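In August I went to the open day of Dranar, a small robotics firm in Motthorpe. I expected a stage, loud music and a robot that waves. What I got was a room with a brick wall, and people who were busy with their work.

The demonstration was of hand-held grippers. A person holds one and does a simple task, and the recordings are used later to teach a robot. Merja Vuorinen told us that one task may need 2000 recordings. I tried it myself with a plastic cup and needed 29 seconds - my grandson would do it faster with his bare hand. 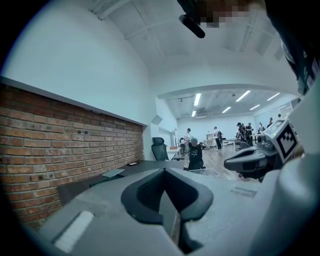 Some visitors left early and complained that they had seen no robot. I think they are wrong to complain. We read often that machines learn "by themselves", and this is a comfortable story for the people who sell them. In Motthorpe I saw how much human patience is inside such learning, and I would like every company to show it so openly.

One thing I did miss. When I asked what the people who make the recordings are paid, Ville Manninen answered politely, but he gave no number. An open day should be open also on this point - I have written to him and I still wait for his reply.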